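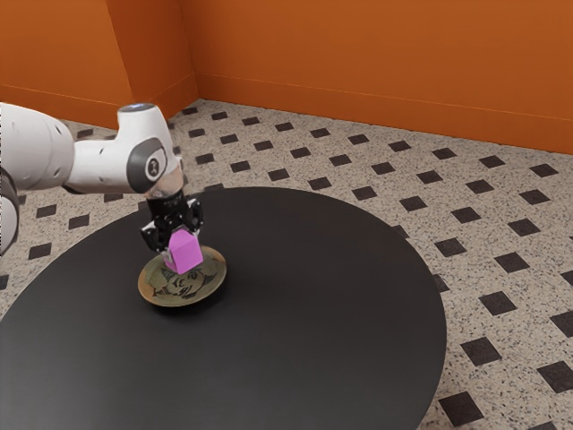
*Cantero Institute for Household Studies, Shared Meals Working Group*

**Figure 1.** Large round table with a black top and a round bronze-colored plate.

## 4. Table Shape and the Length of Shared Meals

### 4.1 Setting

The two residences described in Section 3 were built to the same general plan but furnished at different times. The Plullero dining hall was fitted with long rectangular tables when it opened, and these were still in use at the start of the study. The Skekum hall was refitted with round tables three years before our first visit. Both halls serve an evening meal to older adults who live in private rooms and share the ground floor. Meals are brought to the table in both houses, so that residents do not have to leave their seats for a second course.

A total of 144 residents agreed to take part. All of them ate the evening meal in the hall at least three times a week before the study began. Residents who usually ate in their rooms were not asked to change their habits, and their meals are not included in the analysis. Staff kept to their normal schedule, with doors opening at 5:30 p.m. and the kitchen closing two hours later.

### 4.2 Furniture and table settings

The term "round table" is used in this section for any table with a circular top and no marked head or foot. Figure 1 shows a top of this type. The rectangular tables at Plullero seat eight people, three on each long side and one at each end. The round tables at Skekum seat six. We considered removing two chairs from each Plullero table to make the groups equal in size, but the residents' council there objected, and the plan was dropped. Group size is therefore treated as a separate variable in the models below.

Dark table tops were common in both halls. Earlier work by our group had raised the question of contrast between the plate and the surface beneath it, which matters to diners with reduced vision. Pale plates on pale cloths are easily lost, and a diner who cannot find the rim tends to eat more slowly and to speak less while doing so. To keep this effect apart from the effect of table shape, both halls used uncovered tops and the same set of plates for the full period. Placemats were put away. A small number of residents asked to have theirs back, and those requests were granted; the meals in question were flagged in the record and left out of the main comparison.

### 4.3 Procedure

Observation took place over five weeks, beginning in February. Trained observers sat at a side table and noted the time at which each resident sat down, the time at which the main course was cleared, and the time at which the resident stood to leave. They also noted, at fixed intervals, whether each resident was speaking, being spoken to, or neither. The content of conversation was not recorded. Entries were made on paper and later copied into the Flirow meal log, a plain record system developed for the earlier phase of this project.

The unit of analysis is the table meal, meaning one table observed through one evening meal. The observers completed 636 table meals. Of these, 54 were excluded: some had an incomplete departure time, others fell on evenings when visitors joined the table, and the remainder were the placemat meals mentioned above. Exclusions were decided before the departure times were compared between halls.

Two observers were present on selected evenings so that agreement could be checked. Agreement was high for sitting and leaving times. It was lower for the "being spoken to" category, particularly at the rectangular tables, where it was often unclear which of two neighbors a remark was meant for. We have combined the two speaking categories in the results for this reason.

### 4.4 Results

Residents at round tables stayed longer after the main course was cleared. The difference held in every week of observation and remained when group size was entered into the model. Time spent eating, taken as the interval between sitting down and the clearing of the main course, did not differ in any clear way between the two halls. The added time at Skekum was spent almost wholly after the meal itself - over tea, or with nothing on the table at all.

The speaking records help to explain this pattern. At the rectangular tables, talk was concentrated in the middle seats. Residents in the end seats spoke less often and left earlier, and when one of them left, the nearest neighbor frequently followed. At the round tables, speaking was spread more evenly, and early departures were less likely to be followed by others. A table that lost one person usually carried on with the rest.

Hearing difficulty did not remove the effect. Residents who wore hearing aids stayed longer at round tables, although they spoke less overall than other residents in both halls. Several told the observers that they preferred to see the faces of everyone at the table. We did not collect these remarks in a systematic way and report them only as background.

### 4.5 Limits

The comparison is between two buildings and cannot separate table shape from everything else that sets them apart. The Skekum hall has a lower ceiling and is the quieter of the two. Its residents have, on average, lived there longer, and long acquaintance may be enough to keep people in their chairs. We also note that seats were not assigned in either hall. A resident who enjoys company may choose a middle seat at a rectangular table, and the lower rate of speech at the ends may reflect the people who choose to sit there as much as the position itself.

The season is a further concern. Observation began in cold weather, when few residents went out after the evening meal. Longer daylight could shorten the time spent at the table in both halls, and it is not known whether the gap between them would stay the same.

A stronger test would place both shapes in one room. The management at Plullero has agreed to replace half of its tables during the next round of repairs, and the new tops will be matched in color to those that remain. The same observers and the same recording sheet will be used. Section 5 sets out the schedule for that phase, along with the changes made to the speaking categories in light of the agreement checks reported in 4.3.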